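Home | Features | Machines | Materials | Archive | Subscribe

The grip comes before the hole

A method developed under the Tilteo project treats peg insertion as a problem of estimating what the hand is holding.

14 comments | 63 shares

Pushing a peg into a hole is among the oldest tests in robotics, and with a parallel gripper and a rigid fixture it has long been routine. With a multi-fingered hand it is much harder. The peg can rotate between the fingertips as they close, and it can tip again when it first touches the edge of the hole. A controller that assumes the peg is still in line with the wrist will then press in the wrong direction.

The group behind Tilteo, based at the Stustia laboratory, has spent most of its effort on that assumption. Its method splits the task into two estimates, updated separately. The first is the pose of the hole relative to the board, taken from the head camera before the arm moves in. The second is the pose of the peg relative to the palm, which is revised throughout the approach using joint torques in the fingers and the wrist reading at contact.

The second estimate carries most of the weight. During the last part of the descent the fingers hide the hole from the camera, and the visual estimate is frozen. From then on the controller works from touch alone. It lowers the peg at a slight tilt until one edge meets the surface, reads the direction of the reaction force, corrects the assumed angle, and then brings the peg upright.
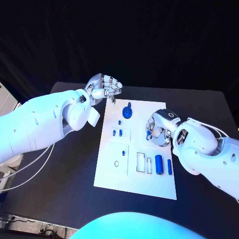
Training data came from teleoperation. Operators recorded 2,782 insertions, including failed ones, which were kept and labelled by the stage at which they went wrong. The failures proved useful. A model trained only on clean runs had seen few examples of a badly tilted peg and tended to respond by pushing harder. With the failed runs included, it learned to back off and repeat the contact.

The policy itself is small. It is a recurrent network running at 200 Hz on top of a conventional impedance controller named Kwak, which sets the stiffness of the arm and limits the force at the fingertips. The network cannot command joint positions directly. It proposes a shift in the peg angle and a new contact point, and Kwak decides how quickly either may be reached.

For evaluation the group used the Wamedo protocol, in which the board is moved between trials and the starting grasp is disturbed on purpose. Each condition was repeated 30 times. With the peg estimate held fixed after grasping, performance fell sharply once the starting tilt grew. With the estimate updated at contact, the decline was much more gradual, and most of the remaining failures were drops during the first touch.

Two limits are plain from the results. The clearance between peg and hole was 2 mm throughout, generous by the standards of industrial assembly, and the friction model was fitted to a single peg material. Repeating the tests with a softer material would require new contact data, though the authors expect the network structure to carry over unchanged.

Work on tighter clearances is due to begin in February.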